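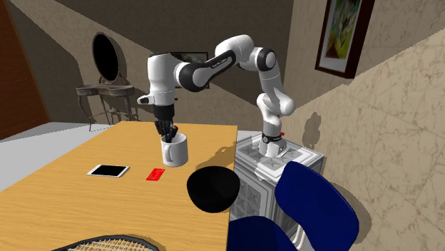 1/ Finally saw Pendlow, the Nattawut Chantharasri documentary about a ferry town losing its ferry. I walked out of the theater grinning like a kid!

2/ The opening is one shot of the ticket office, eight minutes long, no music. A man buys a return, a woman argues about her bike, the phone rings. I could have watched two hours of it.

3/ No interviews at all. You pick up people's names the way you would if you moved there (I missed half of them the first time, so yes, I'm going again).

4/ The sound!! Ropes, gulls, that awful loudspeaker. Sit near the front if you can.

5/ One gripe: the council meeting runs long and the drone shots after it feel like they wandered in from another movie.

6/ If you liked Humero, his short about the night bakery, this has the same patience and a lot more jokes.

7/ It plays at the Mathur again on July 3, 2018, at 7. Go, and tell me what you thought of the dog on the ramp.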